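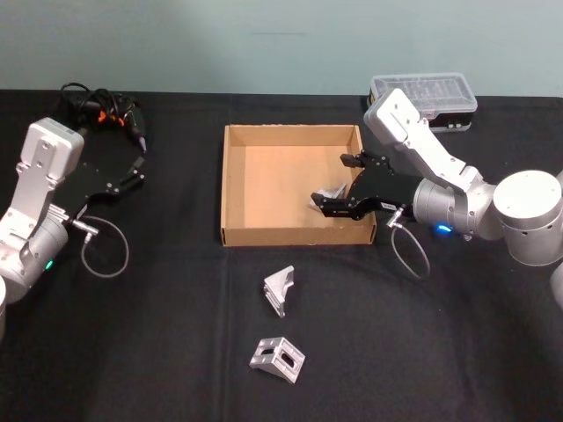 Monday, October 2020

Woke up at half five with the rain going sideways against the bedroom window and couldn't get back off, so I got up and made a start on the marmalade problem. I call it a problem because there are still 41 jars of it in the cupboard under the stairs and I keep being given more oranges. Gemma Mazza from over the road had left another bag on the step with a note saying "last ones I promise", and she said that in May as well.

I didn't make any. I moved the jars from one shelf to another, found three with no labels, opened one to see what it was (plum chutney, very nice, must be two years old) and had it on toast with cheese before six in the morning. No regrets at all!

Then the allotment. I'd told Bujar I would be there by nine to help him with the shed roof and I was there at ten past, which for me is good going. He'd already got the old felt off and was standing in the rain in that enormous yellow coat, looking very pleased with himself. The boards underneath are much worse than we thought. You can push a thumb into the back corner. We had a long talk about whether to patch it or take the whole lot off, and in the end we put a tarpaulin over it and went and sat in Ljubica's greenhouse with her flask, so the roof is exactly as it was, only with less felt on it.

Ljubica has had a wonderful year with her squashes and is being quite modest about it, considering. She grew the Okmont ones, the big ribbed grey things, and gave me one to take home. It weighs a ton. I had to carry it on my hip like a toddler all the way down Station Road, and a man at the bus stop asked me if it was a pumpkin, and I said no, and then couldn't think of anything else to add. It's on the kitchen worktop now. I can't get a knife into it. Soup tomorrow, possibly, if I can borrow something sharper.

Beans all down and on the compost. Leeks are fine. The garlic still isn't in and I've been saying "this weekend" for three weekends now. I did order the bulbs, 30 of them from Radonjić, and they came on Friday in a box big enough for a pair of boots, mostly full of paper. They're sitting on the landing. I've put them next to my wellies so that I'll trip over them.

Stavros rang at lunchtime, talked for nearly an hour. He's been doing his family tree since the spring, when he had nothing else to do with his evenings, and he's now got as far back as a great-great-uncle who kept bees and was fined for it. He doesn't know why you'd be fined for bees. He's written off to the records office and they've told him to expect a wait. I said perhaps they stung somebody important. He took this quite seriously and I could hear him writing it down.

Afternoon was a bit of a washout. I meant to do the Husalent form for the boiler cover and got as far as finding the envelope. The number they want is on a sticker on the back of the boiler, which you can only read with a mirror and a torch, and I dropped the mirror. Not broken, luckily, but it's down behind there now and I'll have to get the coat hanger out. Will ring them instead.

Made a pie with the leftover chicken and the last of the leeks from the fridge, and took half round to Kastriot, whose knee is still bad. He's allowed to the end of the road and back, twice a day, and he's timing himself. He lent me his big knife for the squash, wrapped up in a tea towel, and a detective book he says is rubbish but wants back.

Read 100 pages of it before I noticed the time. It was the vicar, I think. Bins tomorrow, the green one.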